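Joreck Tabletop Set: Fruit, Baskets and Plates

README

This file covers the objects, the table surface and the layouts used in the fruit part of the Joreck tabletop set. It is meant for people who want to use the layouts as they are, or who want to set up a similar table of their own. File formats and license terms are in separate documents in the same folder.

Contents

Surface
Objects
Layouts
Naming
Looking after the paper and tape
Known problems
Changes

Surface

The table is covered with brown paper and marked off with blue tape. The tape makes a grid of rectangular cells. The cells are a placement aid for the person setting out the objects and should not be used as a measuring scale. Earlier layouts were done on a bare table, and those are kept in the folder called Sanik.

Objects may sit inside a cell or across a line. Both are allowed in every layout.

Objects

Apples. Red apples, bought as needed. Color varies a lot from one apple to the next. Some are a deep, even red, others have yellow near the stem and red streaks. We did not sort them by color. Stickers are removed before an apple goes on the table. Bruised apples stay in use until the skin breaks.

Basket. Round, woven wicker, with a braided rim. It is light and slides easily on the paper. Check its position before starting a new layout.

Plate. Round, pale blue. It is wiped between layouts. A second plate in white was dropped in July and has not been replaced, so any layout note that mentions "white plate" refers to the older material only.

Layouts

The release has 3000 entries, divided over 12 layouts. Each layout has a short text note that says what starts where and what the finished table should be. The fruit layouts fall into these groups:

Gather – apples start on the table or the plate and end in the basket.

Serve – apples start in the basket and end on the plate.

Split – apples are shared between the basket and the plate. Either one may hold more than the other. The note gives the intended split, and the order in which the apples are moved is free.

Clear – everything on the paper goes into the basket except the plate.

In all of the groups, the basket is normally kept toward the left of the table and the plate toward the right.

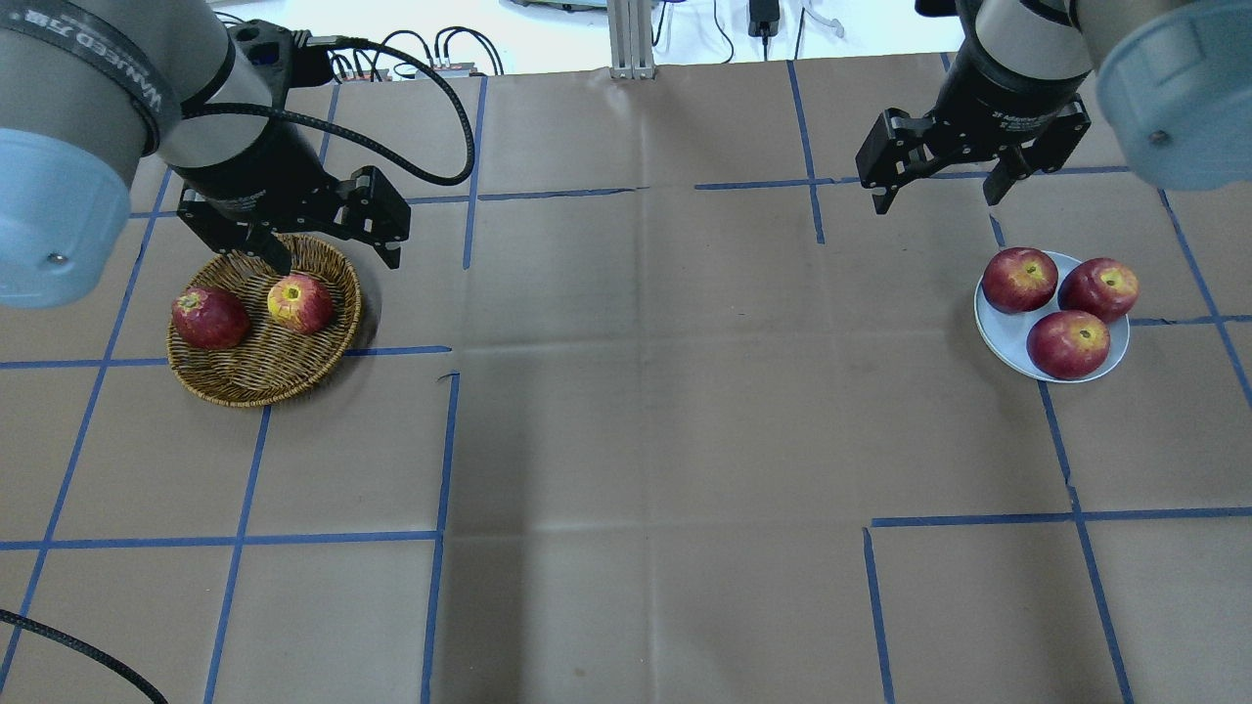

An apple counts as placed when it rests inside the rim and stays there without support. An apple leaning on the outside of the basket does not count. For the plate, an apple that rolls off before the entry ends is marked as missed, even if it was set down properly first.

Naming

Entry names start with the layout group, then the layout number, then a running number. Split entries carry one extra field for the intended split, with the basket given first. Names from the Gamage trial used the reverse order and have been corrected in version 2.

Looking after the paper and tape

Creases in the paper are fine and were left in. Replace the paper if it tears or if juice soaks in. Press loose tape down with a dry cloth. Small gaps and offsets where two pieces meet do not need fixing.

Known problems

40 entries in the Serve group have no layout note. They are listed in missing_notes.txt.

The words "bowl" and "basket" were both used in early notes for the wicker basket. Treat them as the same object.

Changes

Version 2: corrected split order, added the Clear group, moved the bare table layouts to Sanik.

Maintained by the Turkiven project. Corrections to layout notes can be sent with the entry name in the subject line.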